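README - Troretti Bench Pack, two-arm assembly recordings

What you get for the money, what we found when we opened it, and what we would want fixed before anybody trains on it. Maintained at Povholm by Jurgita Šimkus. Labels checked by Mahnaz Bagheri. Troretti is the seller and had no part in this file.
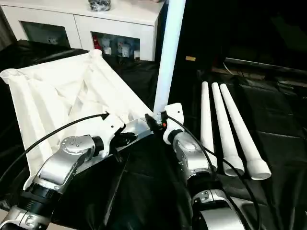
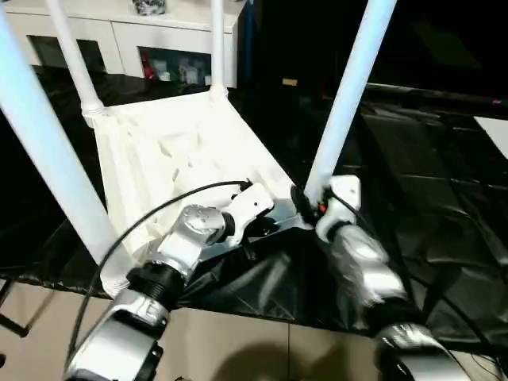 Last changed: October, see "Changes" at the bottom

Two silver arms with white grippers, working on white parts over black plastic sheeting. The whole pack stays close to that, which is worth knowing before you read the sales page.

Short version

Troretti sells the Bench Pack as a ready-to-train set for two-handed assembly. We paid for it, we have read every metadata file in it, and we think "ready-to-train" is generous. The recordings themselves are decent. The paperwork around them is weak, and the success labels as shipped shouldn't be trusted at all. If you already have somebody on staff who can relabel video, the pack may be worth the price. If you were hoping to skip that step, keep your money for now.

What is in the download

episodes/ - one folder per episode, 1,427 folders
meta/episodes.csv - one row per episode
meta/tasks.txt - the task strings
meta/calib/ - calibration files, see the complaint below
povholm/labels_v2.csv - our labels, added by us
povholm/notes.txt - free-text notes from the check
LICENSE_TRORETTI.txt - theirs, read it

Each episode folder holds 3 video streams (one head view and one per wrist), a joint state log for both arms, a gripper log and a small info file. The info file repeats what's in episodes.csv, except where it doesn't. When the two disagree we went with the info file, since it seems to be written at recording time and the CSV looks like it was edited by hand afterward.

Where it came from

Troretti says the arms were driven by people using a leader rig, one operator per session. They don't say how many operators there were. I asked twice. The first reply was a brochure. The second said operator details were "available under the enterprise agreement," and I find it hard to see why a plain head count should cost extra. If you care about how one person's habits might leak into a policy, you can't control for it with what ships in this pack.

The sales page also says the recordings cover "diverse real-world environments." I would strike the word diverse. Our own pass through the head video found the same sort of setup coming back again and again. Don't expect a policy trained on this alone to cope with your bench, your lighting or your parts. It might. Nothing in here lets you find out.

Tasks

The task strings are short and somewhat careless. A few samples, copied as they stand:

attach pole to frame
put leg in
insert leg, hold seat
join parts
join parts (2)

"Join parts" and "join parts (2)" appear to be the same job. We asked about that too, and were told the second was a later session. Then it belongs in a session field. In our label file both are merged under join_parts, and the original string is kept in its own column so you can undo the merge if you disagree.

Some of the work is long, with one gripper steadying the larger piece while the other handles the end of a pole or a leg. Those are the episodes we bought the pack for and they are the best thing in it. Data of two arms doing different jobs at the same time is scarce, and most of what we have been offered elsewhere is one arm working while the other hangs there looking important.

White on white

One real difficulty with this material, and it's no fault of Troretti's: the grippers have white parts and so do the things they are handling. Against the dark sheeting the outline of a part stands out fine. At the grip point it's a different matter. Our off-the-shelf segmentation model merged the fingers with whatever they were holding often enough that Mahnaz gave up on masks and labeled contact by hand from the wrist streams. The sheeting also throws bright highlights that move when the plastic shifts, and a simple background subtraction will pick them up as motion. If your pipeline depends on either trick, test it on a handful of episodes first.

There is motion blur as well when an arm moves quickly. We left blurred stretches in. Somebody deploying a real robot is going to get blur too.

Success labels

The column called success in episodes.csv is set to 1 for every row. Every single one. The sales page puts this down to "quality filtering." Mahnaz watched 800 episodes from start to finish and found plenty where the recording stops before the part is in, some where the part is let go and lies there until the end, and a few where the operator seems to have reset the parts in the middle and started over. Our labels use four values:

done - task in the string is visibly complete at the last frame
not_done - it visibly isn't
unclear - view blocked, or the string is too vague to judge
reset - parts were put back partway through

Be aware that the 800 were taken from the front of the list and weren't drawn at random. That was my decision and a poor one. I wanted the first sessions out of the way so we could start training, and then it was too late to reshuffle without throwing away her work. So please don't take the share of done episodes in our file and apply it to the whole pack. The rest carry the value unchecked, which means exactly that.

She labeled alone. There's no second rater and no agreement score. We'd mark another group down for that, so mark us down for it.

Calibration

The calibration folder has one file for each wrist camera and one for the head camera, all with the same timestamp. Either nothing was ever bumped in the whole recording run or nobody recalibrated. I know which I believe. We reprojected the gripper tip into the head view for a small batch and it drifted between early and late sessions by enough to see with the naked eye. For training a policy straight from images it may not matter. For anything that needs the arm and the picture to agree in space, treat the head camera file as a starting guess.

Timing

Joint logs and video don't start together. The offset is fairly steady inside an episode and differs between episodes. There is a field called t0 in the info file that ought to correct it and mostly does. Where t0 is missing, our loader falls back to matching the first visible movement, and sets a flag named t0_guessed. Drop those if you're fussy. I would.

The price and what it buys

The single-lab license was $400 when we bought it. For the hours of recording inside, that is cheap, and I suspect the low price is there to get you interested in their collection service, which is where the follow-up emails were heading before we had even finished the download. The service is quoted separately and we haven't used it, so nothing in this file should be read as a comment on it either way.

The license lets you train and publish results. It doesn't let you pass on the video. The wording about trained weights can be read two ways, and our legal office read it a third. Ask before you release a model. Our own label files are free to use, with credit to Povholm.

Compared with the other pack we tried

We also looked at a smaller set from Slaoui under their evaluation terms. Fewer episodes and simpler tasks, mostly picking and placing, but the success column had real zeros in it and somebody answered the email. I won't rank them. They're for different jobs, and our notes on the Slaoui set live in a separate README in the Gallwood repository, along with the loader for both.

Using it

Get the loader from Gallwood and point it at the top folder. It will refuse to run if povholm/labels_v2.csv is missing. That is on purpose, and you can override it with --vendor-labels if you really want the column of ones. Splits are made by session, so neighboring episodes don't end up on both sides. If you split by episode instead, your validation numbers will look lovely and mean very little.

Don't use this pack for

measuring how often a method succeeds in the real world
comparing operators
anything about safety around people
claims about generalizing to new rooms or new objects

The third is there after a visitor asked. There is nothing in the logs about force limits or stops, and the info files have no field for them.

Still open with Troretti

How many operators. Whether the calibration was ever redone. Who set the success column and how. Whether a corrected episodes.csv is planned. We were promised an answer on the last one "in the next release." I've left the ticket open.

Changes

October - merged the two join parts strings, added t0_guessed, rewrote the license section after our legal office had a look. Removed a sentence calling the pack "good value," which I had written before opening the CSV.
Before that - first labels file, now superseded. If you still have labels_v1.csv, delete it. It has reset and not_done swapped for one whole session.

Corrections go to Jurgita Šimkus through the Gallwood issue page. Include the episode folder name, please, and say which stream you were watching.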